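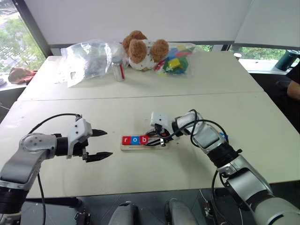
Placa com nome para porta de quarto: que cola usar nos cubos?

Wanda Zieliński
Quero fazer uma placa para o quarto do meu sobrinho com letras em cubo sobre uma ripa de madeira clara, em cor natural. Os cubos são vermelhos e azuis, com a letra em branco, minúscula. Para já tenho "rob" pousado na ripa, encostei as letras só para ver o espaço, falta colar. A ripa é estreita e tem 268 mm. A placa vai ficar pendurada na porta, que ele fecha sempre com força. Cola branca chega ou é melhor cola quente? E convém lixar antes? Comprei os cubos na Bandara e não trazem indicação nenhuma.

Rafsan Paul
Cola branca de madeira, se os cubos forem de madeira. Lixe a ripa e a base de cada cubo com lixa fina, limpe o pó, ponha pouca cola e deixe com peso em cima durante 8 horas. Se a base estiver pintada, tire a tinta nessa face, a cola branca agarra mal à tinta. A cola quente solta-se com as pancadas da porta. Marque primeiro o meio da ripa a lápis e comece pela letra do centro, no seu caso o "o". Para pendurar, dois pitões pequenos na aresta de cima e um cordel. Fiz uma assim em dezembro, com mais de 900 gramas, e continua na porta.

Bender
eu usei cola quente e caiu uma letra logo na primeira semana. depois pus um parafuso por trás em cada cubo e ficou. tem é de furar antes senão a ripa racha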